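Workshop tips: building a small arm in a shared space
Posted in July by the Bench Notes editor

We use cookies to remember your settings. By staying on this page you agree to this.

The arm has been going together in our corner of the Grovico workshop for 2 months now, and it has taught us a fair amount about cable ties. A few tips for anyone starting one of their own.

Label both ends of every cable before you plug anything in. A label on one end tells you where the cable starts, and you probably knew that. Masking tape is fine. Masking tape with handwriting you can read is better.

Print a spare of any part that costs less than a sandwich. Our first set of fingers lasted until somebody asked to see how hard it could squeeze.

Put the power switch where you can hit it without reaching past the arm. Ours was behind it for a week, and we all got very good at leaning.

Run new moves at 50 percent speed or less, and stay there longer than your pride would like. At full speed a typo in a joint angle is a sweeping gesture. At half speed it's a sweeping gesture you have time to duck.

If you're mounting a small camera near the gripper, leave a loop of slack at the wrist, enough for the joint to turn all the way both ways. Then tape the loop down loosely so it can't snag on furniture.

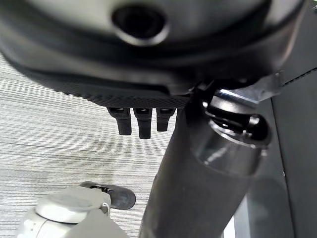
Save your settings under a name that means something. We have files called "final," "final good" and "Barkar," and the last is the only one that works – it was named after the shelf the laptop was sitting on.

Keep screws in a tray with a lid. We bought a bag of 200 from Memon and can account for up to 80. The rest have joined the building.

Blue threadlocker goes on metal screws into metal. Keep it off plastic parts, which can crack. Let it cure overnight before you test, even if there's a perfectly good evening left.

In a shared room, leave a note when you leave the arm set up. Ours says PLEASE DO NOT PARK COFFEE HERE, and there is now a ring on the note.

Next on the list is a quieter motor for the base. The Nulavov one is on order, and until it arrives we're not running anything after nine at night – the pottery people have asked twice.

Contact | Copyright Bench Notes | Back to top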